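Lolus boards > Data collection > Handheld grippers

Re: How many tabletop demos before the first training run?

plankton_b wrote:
We stopped at 53 last time and the policy only worked from one side of the table. I would go well past that before training anything.

tmk_rovari
Depends on how mixed they are. We have 239 for the Rovari pick set and I would trade half of them for 95 with more spread. Ours all start with the object in the same spot.

Round table, two grippers, small objects with fake flowers as clutter. First one is the head view, second is from a gripper:

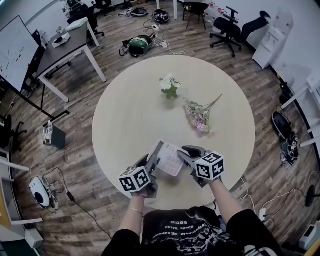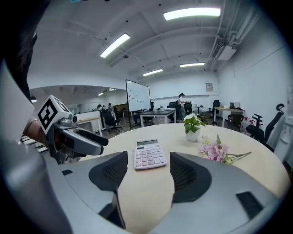 sotgate_lab
Data collection lead, Sotgate
Posts: 239

We change the objects and the layout every 15 demos. The pink calculator is in the gripper view. In the head view it's the white keyboard-like thing, held between both grippers.

plankton_b
I'd drop the flowers. You are teaching it to deal with clutter before it can do a clean lift.

sotgate_lab
Tried that in May. It did fine on a bare table and fell apart as soon as we put one other thing down — had to redo the lot.

tmk_rovari
Same here. Clutter from the start. I do wonder about the background though. Desks and chairs in both views, and I can make out people at the back in the gripper one. Do you mask any of that?

sotgate_lab
No. Aasen loader crops the head view and leaves the gripper view alone.

plankton_b
Then I'd want a second room at least. Still say 53 is too few.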